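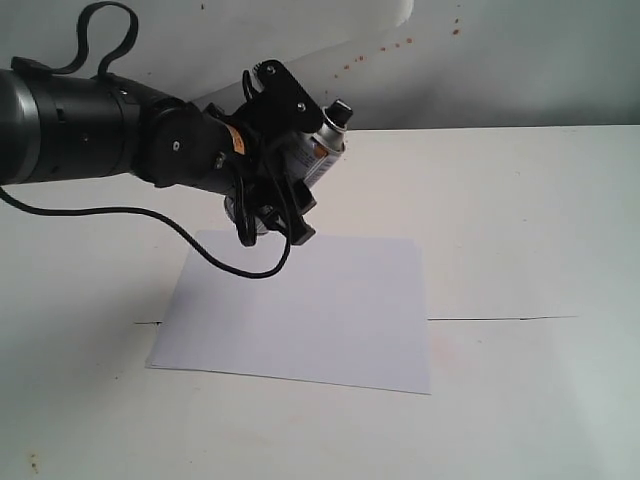

Figure 3. A spray can held in the gripper over a sheet of paper at the bench used for the costing exercise.

4.2 Planning the purchase of a second arm

The equipment plan was drawn up in September by Arben Stoyanova and revised after quotations had come in from two suppliers, Plurneo and Komska. Both firms priced an arm and a controller as a single item. Neither included the gripper in that price, and the cost of fingers, brackets and cabling had to be added by hand before the two offers could be compared. We therefore recommend that laboratories ask for a full list of parts at the first enquiry - including mounting plates and spare cables - and that they refuse a quotation which gives only a total.

Spraying tasks placed particular demands on the budget. An aerosol can is a consumable, and so is the paper used as a target, but in the first draft both had been left out because the budget form had no line for small items. Under the revised plan each bench receives 700 euros a year for consumables, to be spent without further approval. Cans of differing diameter were also considered when the gripper was chosen, as a gripper with a short opening range would have tied the laboratory to one product.
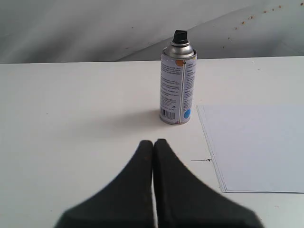

The same reasoning was applied to fingertips. Wear on the contact surfaces is hard to predict from the maker's data sheets, and Hodžić, the local agent for Komska, was willing to hold spare pairs in stock only against a standing order. We entered a standing order for the first year and left later years open. Plurneo offered a lower unit price but a longer delivery time, and a bench that stands idle while parts are in transit still carries its share of rent and staff costs.

Service life was set at 5 years for the arm and 3 years for the gripper, following the practice of the earlier Flultano project. The two items were accordingly entered on separate lines of the plan, with separate replacement dates. This made the yearly figures less even than the finance office would have liked - the third year is noticeably heavier than the second - but it avoids the replacement of a sound arm merely to match a worn gripper. Training and insurance are treated in Section 4.3.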